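Two fingers or three? I have been going back and forth on this since August, and I finally got enough time with both grippers to have an opinion. The three-finger Zollance is lovely on mugs and door handles, so I expected it to win at bed making too. It didn't! On a flat sheet the third finger kept landing first and pushing the fabric away from the other two.

So the plain two-finger one went back on the arm (20 minutes with a hex key, most of it spent on the cable) and off we went to the bedroom.
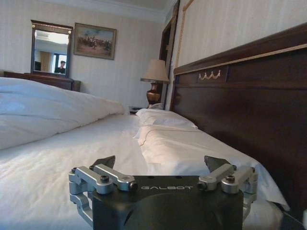 Do you need force sensing to pick up cloth?
It helps with thin sheets, but soft fingertips and a slow approach will get you most of the way.

What I love about the wrist camera is how close it gets you to the folds. You start to see bedding as hills and valleys, and a good tall fold is the easiest grab there is. Flat cotton is the hard part.

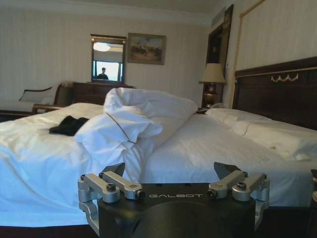
I also swapped controllers halfway through. Gethin has a nicer screen, but Flodport lets me set the closing speed separately from the approach speed, and for fabric I want that every time. Next I'm trying the softer pads Sinéad Sheehan recommended, same arm, same settings.

Comments (2)

Myrtle Obi: Did you try the Zollance with one finger parked? Ours behaved much better that way.

Hulham246: More on the pads please!!

Contact | © 2023 | Back to top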